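How to Fit a Bar Handle on a Small Wooden Drawer

Posted by Radomir Golob
Thursday, December 16, 2021

Small drawer cabinets for the desk are often sold with a round knob, or with only a hole for the finger. I prefer a bar handle. You can pull it with two fingers or with the whole hand, and the drawer comes out straight. In this tutorial I explain how I change the handle on such a cabinet. The work takes 31 minutes if the drill is already charged.

What you need

A bar handle in black metal, with screws
Pencil, ruler and a small square
Masking tape
Drill with a wood bit, 4 mm
Screwdriver
A piece of scrap wood
A candle, the plain white kind

Step 1. Empty the drawer and take it out

Put the drawer on a table with a towel under it. Remove the old knob and keep its screw, you may want it for another project. If the old hole stays visible after the change, fill it now with wood filler and leave it until the next day.

Step 2. Mark the holes

Measure the width of the drawer front and find the middle. Please measure the front board and not the box behind it. On many cabinets the front is a little wider than the box, and the two middles are not always the same – I learned this on my first drawer, and the handle is still crooked.

Put masking tape over the place where you will drill. Measure the distance between the two feet of the handle, from center to center, divide it by two and mark this distance left and right from the middle.

Step 3. Drill

Hold the scrap wood tightly behind the board, so the wood does not break when the bit comes out. Drill slowly and keep the drill straight. Pull off the tape and clean the edges of the holes with fine sandpaper.

Step 4. Fix the handle

Put in both screws by hand first, and tighten them only when both have caught the thread. Do not use the electric drill for this. A light-colored board is usually soft, and the metal feet can press a mark in it.
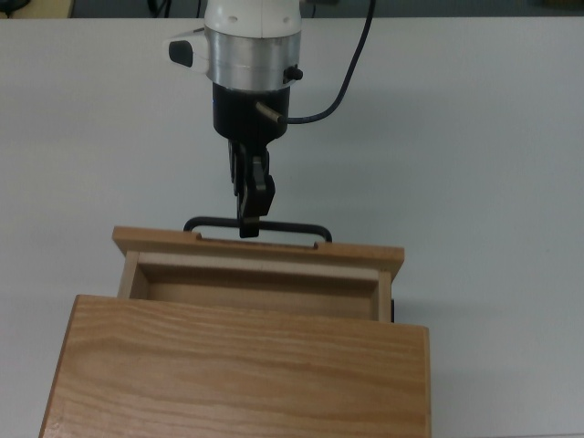 Step 5. Test how the drawer runs

Pull from the center of the handle, slowly, and then push the drawer back. Do it again from the left end and from the right end. If the drawer sticks only when you pull from one end, rub the candle along the sides of the box and also on the runners. If it sticks every time, look inside for a screw that is too long.

My friend Snežana Petek asked me if two knobs would not be easier. For a wide drawer yes, maybe. For a small one I find that two knobs are always in the way of the fingers.

After a few weeks check the screws again. Mine needed a quarter turn in February.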